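Flutbridge, May 21, 2022

The bus to Flutbridge takes 67 minutes if it stops at the garden centre and rather less if the driver pretends not to see anybody waiting there. Ours stopped. A man got on with a bay tree, paid for himself, had a short discussion about whether the tree was a passenger, and sat behind me with its leaves in my hair until the ring road. I arrived at the Urnden Seed and Allotment Fair already lightly foraged.

I had promised Hoi-yan Lai that I would write this up for the plot holders who couldn't come. What she meant was prices and dates for the seed order. She will find those near the end, where she can skip to them.

The fair is held in the old drill hall, the yard behind it and whatever rooms along the corridor can be got open. Entry is £2, for which you receive a stamp on the hand in the shape of a radish. Mine came out as a bruise. There is a printed plan of the hall, drawn by someone with a firm belief in right angles, and it bears some relation to the front half of the building. I found the toilets by following the plan to the beekeepers and asking the beekeepers.

The main hall is for sellers. I did one lap without buying anything, as I had sworn to, and a second lap in which I bought three sorts of climbing bean, a dibber, and a packet of salsify. I have grown salsify before. It tastes of effort. But the woman on the stall spoke of it so tenderly that I felt it would be rude to bring up my own experience, and so I shall be growing it again, in the stony bit by the water tank, where it can fork in private.

Kristiansen had the big stall by the stage, as they apparently do each year, with their onion sets in wooden trays and a queue going back past the tea hatch. I asked the man there whether it was too late to be putting sets in. He looked at me for some time. "It's too late for good ones," he said, and sold me a bag.

Opposite were Zondell, who make propagators. The cheapest is £60 and is a tray with a lid. The dearest has a thermostat, a timer, a lamp and a small display giving the temperature of your compost to one decimal place. I stood next to a couple who were being told how it could be adjusted from one's phone while on holiday. She seemed interested. He said that on holiday he hoped to be thinking about something else.

The talks were in the upstairs room, which has forty chairs and one window, painted shut. I went to two.

The first was on saving your own seed, and I'd have travelled on a second bus with a second bay tree to hear it. The speaker had grown leeks for seed for most of her adult life and had the calm of someone who waits two years for things. I took proper notes, and these are the parts I think we could use on our site:

- Stop picking off your best plants for the kitchen. Everybody eats the best lettuce and saves seed from the one that bolted first, and after a few years has bred a very reliable bolting lettuce. I recognised myself so strongly in this that I looked at the floor.
- Leave onion and leek heads on the plant until the capsules split and you can see black inside. Then cut them with a long stem and hang them upside down in a paper bag, somewhere with moving air.
- Dry seed for longer than you think. She gives hers a fortnight on plates after threshing, well away from the cooker.
- Clean by pouring from one vessel to another in a light breeze, so the seed drops and the chaff goes elsewhere. A hair dryer is too much breeze. She told us this with some feeling.
- Write the name on the packet before the seed goes in it. Then write it on a label and put that in too.

Someone asked how long parsnip seed keeps. "It doesn't," she said, and took the next question.

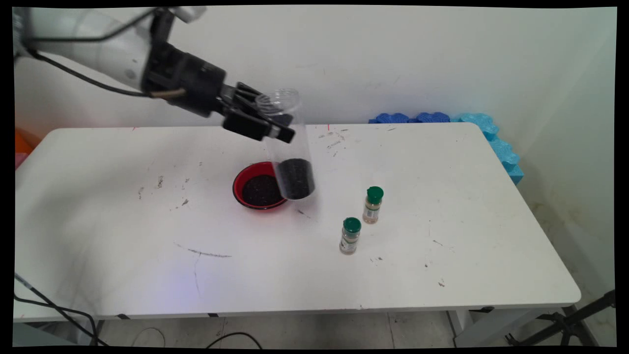
*Cup and bowl at the Urnden fair, with a good dark heap in the red one.*

The second talk was called "Compost: Your Questions Answered" and was given by a man who answered none of them. He had brought slides of his own heaps, of which there were many, taken in all seasons. He had a heap he was plainly fond of and another he'd been let down by. When a boy near the front put up his hand and asked if you could compost a shoe, he said that was a matter for the individual. I left at the steaming October heap to get a cup of tea before the hatch closed, and so cannot tell you how it ended.

Tea was good. Cake was uneven. The lemon was excellent and had gone by the time I'd told anyone about it, which left the courgette. I maintain that courgette cake was devised by people with too many courgettes for the purpose of passing them on in disguise, and there were a lot of very polite faces along that trestle table.

Out in the yard was the plant swap, and this is where manners broke down. The rule is simple: you put something on the table, you take something of the same sort of value. At one end there were healthy tomato seedlings, labelled, in decent pots. At the other there was mint. More mint kept arriving. I saw a respectable-looking woman set down a carrier bag of it, glance about her and leave with a grapevine. I had brought six squash plants and swapped them for a gooseberry cutting, a tray of leeks and a thing with grey leaves that its owner described as "a sort of daisy, or possibly not". It's on my windowsill now. I have given it the benefit of the doubt and a saucer.

There was also a tombola. I won a tin of peaches, ticket 2155, and was clapped.

A word on the seed library, which runs out of the small room by the stairs. They lend you a packet in spring and you bring back a packet in autumn, saved from what you grew. The drawers are old card-index drawers and the seed is filed by family, so cabbages and radishes live together and beetroot is in with the spinach. I spent longer in there than anywhere else. Each packet has the grower's remarks in pencil. "Slow but worth it." "Slugs adore this." One kale said only "Blue", and underneath, in another hand, "Not very". I borrowed the kale. Returns are taken in October, at the same hall, and they do write to you if you forget.

Now, for Hoi-yan, the useful part. Kristiansen will do a group order for allotment societies if it goes in as one list with one payment, and they want the list before the end of October for delivery in the new year. They will not split bags. Potatoes are a separate form. The Zondell people will not discount anything for anyone, though they did give me a pen. The seed library is happy to lend to us as a society if one person signs for it all, and I may have signed.

The bus back was full. I stood the whole way with the leeks in one arm and the gooseberry in my coat, and at the garden centre stop the doors opened, and on got a man with a bay tree. It was a different man. I moved down.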